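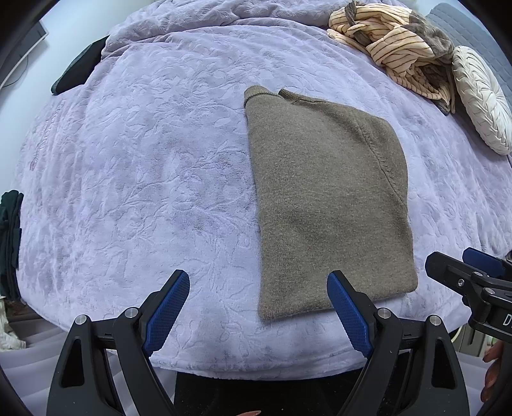 Can a Robot Do My Laundry Yet? And Other Questions I Get Every Week

Last updated 2023-03-29

I write about home robots and small shop automation, and my inbox is mostly the same dozen questions in different outfits. I finally typed up my answers. If yours isn't covered, scroll to the end.

So can a robot fold my laundry or not?

Sort of! In a lab, on a clear table, with a towel, yes, and it's fun to watch. In your bedroom, on a soft bed with a fuzzy blanket and yesterday's clothes heaped up by the headboard, I wouldn't count on it. I have yet to meet a machine I could buy, carry upstairs and leave alone with a basket.

Why is a sweater so much harder than a box?

A box is the same box no matter how you grab it. A sweater has about a million shapes, and it changes shape the second you touch it. Knits are the worst (I say this as a person who lives in them). They stretch, they cling to fleece, and once the sleeves are tucked under you can barely tell where they went. Look at a folded sweater from above and you get a plain rectangle with a bit of collar showing. You and I know there are two arms in there. A machine has to work that out from a seam, maybe, if the light is good.

And then there's picking it up. Pinch one layer and the whole fold comes apart. Pinch too deep and you bring the blanket along.

What are the hand-held grippers for?

Teaching. A person holds one in each hand and does the chore with those two stubby fingers while a camera rides along, and the recordings are used to train a robot later. I tried a pair in February and I was terrible at it. My first shirt looked like I'd sat on it. You find out fast how much you've been leaning on your other eight fingers.

How slow are the robots, really?

At the Todard demo I went to, the arm folded a T-shirt while I ate an entire sandwich. My friend Obsa Worku, who came along, asked if it could do the shirt over again inside out, and the engineer laughed and said please don't. I liked him for that. Later I got to see their test log for the month: 1,492 tries, and 146 of them ended with a person stepping in. That's better than I expected, but those were all T-shirts, all the same size, all starting flat on the table.

Would you let one loose in your house?

With towels, sure. With my grandmother's cardigan, no way.

Which chores are closest to done?

Floors. Vacuuming has been fine for years, as long as you pick up the cords. Mowing is pretty good too. After that there's a big drop, and you land on things like wiping a counter or loading a dishwasher, where I've seen nice demos and not much else. Making a bed is way down the list, and putting clothes away in a drawer that's already full is lower still -- I can hardly do that one myself.

What about in a shop? Is that any different?

Much easier, mostly! A shop can change the job to suit the machine. There's a packing place in Skirkport that put in a Pyo arm for moving cartons, and they repainted the shelves, bought all new bins and moved the lights before it would behave. It runs 14 hours a day now. You can't do that to a bedroom, or you could, but you'd have to live in it.

They still bag the soft goods by hand, by the way. I asked.

Should I wait to buy a washer and dryer until there's a robot version?

Please don't. Buy the washer.

Is it cheating if a person is steering the robot?

Only if they don't say so. Plenty of videos show a robot being driven from the next room, and that's a perfectly good way to collect practice runs. I just want it printed on the screen. When a company sends me a clip now I ask three things: who was steering, was it sped up, and how many takes. Iltavstead wrote back "20 takes, we used the last one," and I trusted them more after that than before.

When do you think it'll happen?

I used to give a year and I've quit doing it. Towels and T-shirts first, in places like hotels and laundries. Sweaters on an unmade bed, a good while after.

Can I send you a video of my robot failing?

Yes, yes, always. Tell me what it was trying to do, and whether I can post it. I read everything but I'm slow in the spring.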